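社团简报 | 机器人社仿真组:抓取控制学期小结(6月)

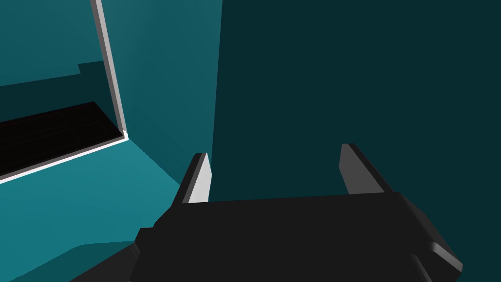 仿真组本学期的任务是让夹爪在柜体模型内完成定位、闭合和退出,全部工作在仿真器中进行,暂不上实机。课题由指导老师Celeste Macedo拟定,控制代码沿用上一届留下的Clornon框架,场景文件重新建模。腕部视角的渲染沿用平面着色,不加贴图,物体表面只保留明暗差别。这样做的代价是部分信息要靠几何关系补足:两指张开、指间无物时,指间背景是整片深青色平面,没有纹理可供匹配,光流法在该区域基本失效;左侧浅色边框的拐角对比度高,适合作为定位特征。左指内侧面呈浅灰白色,与外缘的深灰差别明显,分割时阈值容易取;右指可见面为中灰,与深青背景的亮度差较小,需要单独设定参数。前两版程序对两指使用同一阈值,右指轮廓经常丢失,第三版起分开处理。

一、场景与坐标系

场景文件原名“柜体测试”,学期中改名为Wamley,避免与高年级组的同名文件冲突。请仍在使用旧文件名的同学更新本地路径,旧文件不再维护。

坐标系约定如下:世界坐标系z轴向上,柜体坐标系原点取开口边框的左下内角,x轴沿边框水平方向,y轴指向柜内。夹爪坐标系原点取两指根部连线中点,z轴沿指尖方向。上学期有成员把夹爪坐标系的x轴和y轴写反,程序在对称物体上运行正常,换成长条形物体后闭合方向错了90度,排查用了两次活动的时间。现在变换矩阵统一由一个函数生成,任何人不得在自己的脚本里手写。

碰撞模型与显示模型分开存放。显示模型保留外壳的斜面和台阶,碰撞模型简化为若干凸包。外壳下方的凸出部分最初没有纳入碰撞模型,结果是规划器给出的路径在数值上无碰撞,回放时外壳却穿过了柜体边框。补上对应的凸包后,规划耗时有所增加,仍在可接受范围内。

二、控制流程

流程分为接近、对准、闭合、退出四段,每段由状态机切换。

接近段使用位置控制,目标点设在开口平面外侧,夹爪保持全开。对准段切换为视觉伺服,以边框拐角为特征点,误差收敛后进入下一段。收敛判据原为单帧误差低于阈值,容易被偶发的误检触发,现改为连续15帧低于阈值。闭合段使用力限制,任一指的接触力达到上限即停止。退出段沿进入路径反向执行,不重新规划。

伺服增益由二年级的两位同学负责整定。增益偏大时,夹爪在边框附近出现持续小幅振荡;增益偏小时,收敛时间过长,状态机会先触发超时。现行参数在Wamley场景下稳定,换到其他柜体模型时需要重新核对。参数表放在共享目录的“整定记录”下,修改时请在备注栏写明日期和改动理由,不要直接覆盖原值。

超时设为60秒,超过即判为失败并记录末帧状态。有成员提出缩短超时以加快批量测试,讨论后决定维持不变,先把失败原因分类做完再议。

三、批量测试

批量测试使用Baptista脚本,由往届社员编写,功能是随机生成物体初始位姿、依次调用控制流程、汇总结果。本学期对脚本做了三处修改。其一,随机种子写入日志首行,便于复现。其二,每次试验结束后强制重置仿真器,以前只重置物体位姿,夹爪关节的残余速度会带入下一次试验。其三,失败记录增加阶段字段,可以直接看出失败发生在哪一段。

最近一轮测试中,共有17次失败进入人工复查。复查的做法是由一人回放末段轨迹,另一人对照日志填写原因,两人意见不一致的条目留到活动时讨论。多数失败集中在对准段,原因是特征点跳变:夹爪姿态倾斜较大时,指尖轮廓与边框在图像上相交,检测器把交点当成拐角。其余失败发生在闭合段,与接触参数有关。仿真器默认的摩擦模型在薄壁物体上会产生不合理的滑移,调高求解器迭代次数后有改善,但运行速度下降。

针对特征点跳变,目前有两个方案。方案A在图像上屏蔽手指所在区域,优点是实现简单,缺点是手指靠近边框时有效区域过小。方案B用运动学模型预测拐角的图像位置,只在预测点附近搜索。方案B已写出初版,依赖相机外参的准确性,在仿真中不成问题,将来上实机时需要先做手眼标定。暑假前以方案B为主线,方案A保留在分支上。

四、渲染与光照

渲染配置名为Solar,包含主光源方向、强度和环境光三项参数。不同成员的电脑上曾出现亮度不一致,查明是显卡驱动对伽马校正的处理不同。现在图像在送入检测器之前统一转换到线性空间,各机器的结果已经一致。

光照随机化尚未启用。试运行时发现,主光源方向变化后左指内侧面的亮度下降明显,固定阈值随即失效。若要启用,须先把分割部分改为自适应阈值,或者直接由仿真器输出分割掩码。后一种做法速度快,但与实机条件不符,组内倾向于前者。自适应阈值的工作量不小,列入下学期计划。

五、代码管理与文档

合并请求需要至少一人审阅,审阅人不能是同一子任务的成员。本学期有几次合并后主分支无法运行,原因都是场景文件使用了绝对路径。提交前请先在机房的公用机上运行一遍自检脚本,自检不通过的请求不予合并。

日志文件不要提交到代码仓库。仓库体积增长过快,克隆时间已影响新成员入门。大文件统一放共享目录,按场景名加测试轮次命名。

状态机的转移图已更新,文字说明尚缺闭合段的异常处理部分。负责的同学请在期末前补齐,内容至少包括单指接触、双指均无接触、接触力突变三种情况下的转移条件。

六、后续安排

期末演示以仿真回放的形式进行,每个子任务准备一段连续运行的录像,不做剪辑,成功和失败的试验都要有。演示用机提前一天装好环境,版本以仓库中的锁定文件为准。

下学期招新面向全校,不要求机器人基础,需要能读懂矩阵运算并会使用一种编程语言。新成员先完成坐标变换练习,再分配子任务。练习题由Celeste Macedo老师重新编写,增加了夹爪坐标系到柜体坐标系的换算,题目中的数值取自现有场景,做完可以直接在仿真器里核对。

机房开放时间不变。暑假期间需要远程使用计算节点的成员,请把用途和预计时长发给组长登记,批量测试优先安排在夜间运行。

勘误:上期简报把对准段的误差单位写作毫米,应为像素。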